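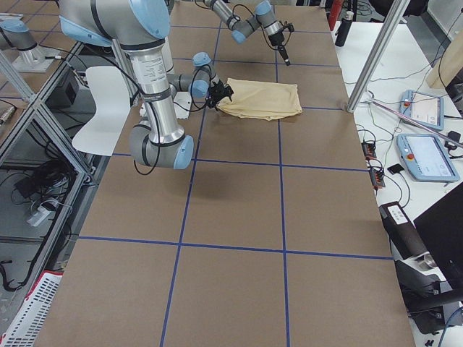 Search this site Enter keywords

4 min read

I used to fold dish cloths in my hands, in the air, and then wonder why the stack leaned. A taped table fixed it for me! You need flat cardboard, a roll of dark tape and about 15 minutes.

Cover the table first and push the cardboard seams tight together. Run your tape lengthwise, then crosswise, so you end up with a grid of boxes. Mine aren't perfectly even – I've stopped caring.

Now lay the cloth flat and line one edge up with a strip of tape. Pinch a corner, bring it over to meet its partner, and smooth from the fold outward (a few wrinkles are fine, it's a cloth). Turn it and fold again until it fits inside one box. If it hangs over the tape, open it up and shift that first fold a little.

My neighbor Filipa Seixas folds in thirds and swears by it. I tried thirds on my thick ones and they puffed right back up, so halves for those.

Leave the tape down between laundry days. I changed mine in July, when the corners started to curl.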